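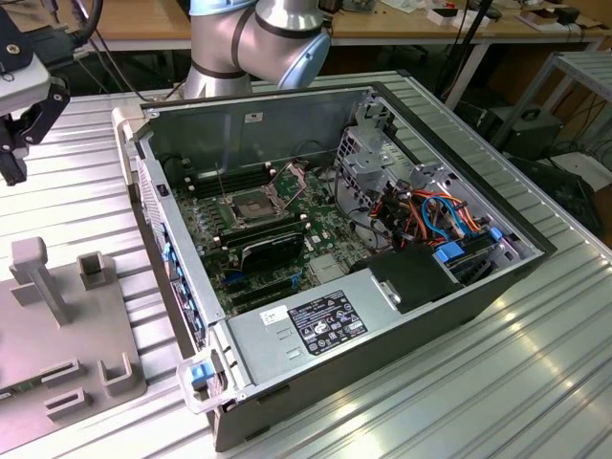 Skurovar SB-4 Open-Chassis Service Bench

Product code: SB4-1219
Category: Benches and workholding / Electronics service and disassembly
Availability: Built to order

The SB-4 is a single-arm bench for work inside desktop computers and similar enclosures. It is intended for memory, processor and expansion card handling, cable routing checks, and teardown for parts recovery. The chassis is worked lying on its side with the side panel off, so that the board faces up and the arm approaches from above.

What is supplied

Bench frame with ribbed aluminum top, 1219 mm long
Arm mounting plate, drilled for the customer's arm
One molded fixture tray, grey, general pattern
Leveling feet and floor anchors
Cable guide for routing behind the top
Installation drawing and bolt torque sheet

What is not supplied

Robot arm and controller
Gripper and fingers
Cameras, lighting and safety scanner
Compressed air

Load and reach

Top load rating is 300 kg, evenly distributed. The rating includes the arm and its mounting plate. Buyers specifying a heavier arm should order the reinforced frame (option R).

Check reach against the tallest wall of the largest enclosure to be serviced, measured with the enclosure on its side. The gripper has to clear that wall with a part held in it. Side clearance is usually the tighter limit in full towers, where drive cages and power supplies leave little room next to the board. Loose cable bundles should be counted as obstructions.

Fixture trays

The general tray has a raised post, a square socket, a U-shaped holder and slotted blocks. It is adequate for trials and short runs. Where the same models come through repeatedly, a tray cut to the customer's parts is recommended. Send sample parts or solid models with the order. Trays are bolted down and can be exchanged without moving the arm.

Budgeting

Bench, standard frame: 2046
Custom tray, each: 970
Option R: on quotation

Prices are in US dollars, before freight and tax. The arm, gripper and integration labor normally exceed the cost of the bench and should be carried on separate lines in the purchase request. Allow for a second tray if more than one enclosure family is planned. Finger sets wear and belong in the consumables budget.

Site requirements

Level concrete floor. Access to the rear of the bench is needed for cabling. Keep storage racks and adjacent benches outside the full swing of the arm, including the elbow.

Ordering

Send enclosure dimensions, arm model and a floor plan to Divya Poduval, applications desk. Questions on tray design go to Hammad Dhanial. Quotations are issued every Thursday and remain open until the date printed on the first page. Orders for January delivery are subject to tray tooling capacity.

Related items: SB-2 Compact Bench, Tray Blank Set, Floor Anchor Kit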